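# Chapter 4: Gathering Examples

A learning system can be no better than the examples it is given. Earlier chapters treated those examples as if they were already on hand, sorted and ready for use. In practice, most of the labour in a robot learning project goes into collecting them, and many of the faults that appear later in training can be traced to choices made at this stage.

This chapter deals with examples gathered by demonstration. A person guides the robot through a task while the system records what the robot's cameras and joints report, along with the commands it receives. One complete recording, from the starting position to the end of the task, is called an **episode**. The learning system is later asked to produce similar commands when it meets a similar situation.

Two questions run through the chapter:

- What should a set of episodes contain?
- How should the people collecting them organise their work?

## 4.1 A task in close quarters

The Madville bench study, used in this chapter as a running case, concerned work inside desktop computer cases. Operators used the Joretti guide arm to direct a gripper towards parts on the motherboard. The study plan called for 40 episodes for each task, divided among 4 operators, so that each person contributed 10.

Work of this kind places heavy demands on the recorded views. The parts are small, many of them are shiny, and the space around them is limited. A camera fixed above the bench gives a useful view of the whole case, but the gripper may hide the very part it is approaching. A camera carried at the wrist moves with the gripper and keeps the fingertips in sight. It has its own limits. Its view changes with every movement of the arm, and the gripper itself takes up a good share of each image.

For this reason, the study recorded both views throughout. The two recordings must share a common clock. If one lags behind the other, the system will learn to link a command with the wrong image, and the error is hard to find once training has begun.
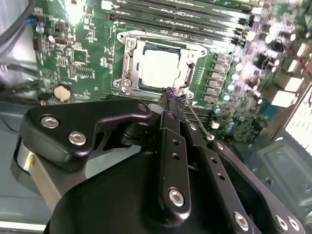 **Figure 4.1** Wrist camera view of the gripper fingertips near the lower right corner of a processor socket. Bright glare is visible along the memory slots.

Glare of the sort seen in Figure 4.1 raises a question of policy. A project may choose to remove such episodes, to adjust the lighting, or to keep them as part of the normal range of conditions. The Madville plan kept them, provided that the fingertips and the target could still be made out. A system trained only on evenly lit images may perform poorly when a lamp is moved – and lamps are often moved.

Operators should also vary the starting position of the arm and the angle of the case between episodes. These changes need to be planned in advance and written down. When variation is left to habit, operators tend to return to the positions they find comfortable, and the finished set covers much less ground than its size suggests.

Section 4.2 describes the episode log used in the study and the rules for marking an attempt as complete, partial or failed. Section 4.3 turns to the training of operators.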